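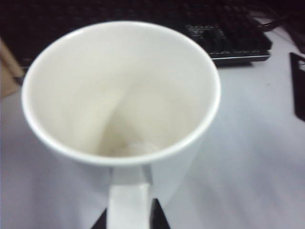
White mug on the desk

Home | Tickets | Knowledge base | Log out

Ticket 1749: Postmont timesheets rejecting hours
Opened December 21, 2023. Status: reopened, again.

Celtis say the August patch cured this. I doubt it. Entered 20 hours, saved, got 56 back. Cleared the cache as told and got error 500 instead, which I suppose is progress.

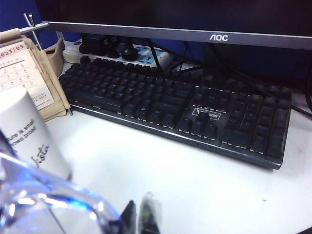 Pandetti Payroll Systems Team

Tried a second browser and a fresh login. Same result. Supplier blames our network, but the Marti expenses form runs over the same network and saves fine. Have asked for the server log twice.
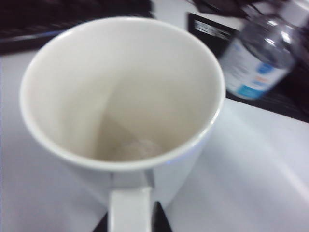 Celtis support replied that the log shows no fault at their end and asked us to clear the cache. Not closing this until I see the log myself.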